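Sorting and Storing Short Bar Stock in the Furkdale Workshop

Student project report, Flusden Technical College

1. Background

The Furkdale workshop keeps its short bar stock for the first-year classes. These are the pieces left when full lengths have been cut down for a job. They are too good to throw out and too short to go back on the long rack. When we started in October they were kept in one deep crate under the saw bench, along with end caps, broken clamps and a fair amount of sawdust.

The problem was simple. A student who needed a bar of a certain size had to dig for it, and most gave up and cut a new one from full stock. Our task was to find a way of storing the short pieces so that they would be used.

2. What we were asked to do

The workshop gave us these conditions:

The storage had to fit on the existing bench.
No piece over 300 mm long was to be kept with the short stock.
The system had to work without a computer or a sign-out sheet.
Spending was to be kept low, and we were to use what the college already had if we could.

3. Color marking

We looked first at labels. Paper labels came off within days and marker pen was hard to read on the darker pieces. We then tried painting the bars by size group, which the Darwish store across the yard already does with its pipe. Red was used for one group and green for the other. We had planned 3 colors but dropped the third, as the blue was too close to the green under the workshop lights.

Painting took longer than we expected. The first coat on the green bars went on unevenly and we did not have time to redo all of them. This does not matter for sorting but it does look untidy.

4. Choice of container

We compared wooden trays, the plastic tubs sold by Prorcombe and the metal bins already in the college store. The trays were easy to make but the bottoms bowed. The tubs were light and cheap – too light, as they slid when a bar was dropped in at one end. The metal bins were heavier, stayed put and cost nothing.

Two bins were set one behind the other on the bench top. The front one is the working bin, where mixed pieces are put down and picked from. The floor of a bin scuffs quickly with bars going in and out, and we decided against a liner because small chips collect under it.

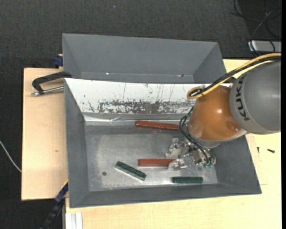

We found that the number of bars in the working bin made more difference than the bin itself. With a few bars lying flat and apart, the color and length of each one can be read from above and any of them can be lifted without moving another. Once there were more than 9, they began to lie across each other and people went back to digging.

5. Results

Over 2 weeks of normal classes, fewer new bars were cut for short jobs. We did not keep an exact count before the change, so we cannot give a proper comparison. The color groups were understood without any explanation from us.

6. What we would change

The bars that end up close against the bin wall are awkward to get hold of. A wider bin would help – we did not find one in the right size. We would also paint the pieces before they are cut down and touch up only the ends.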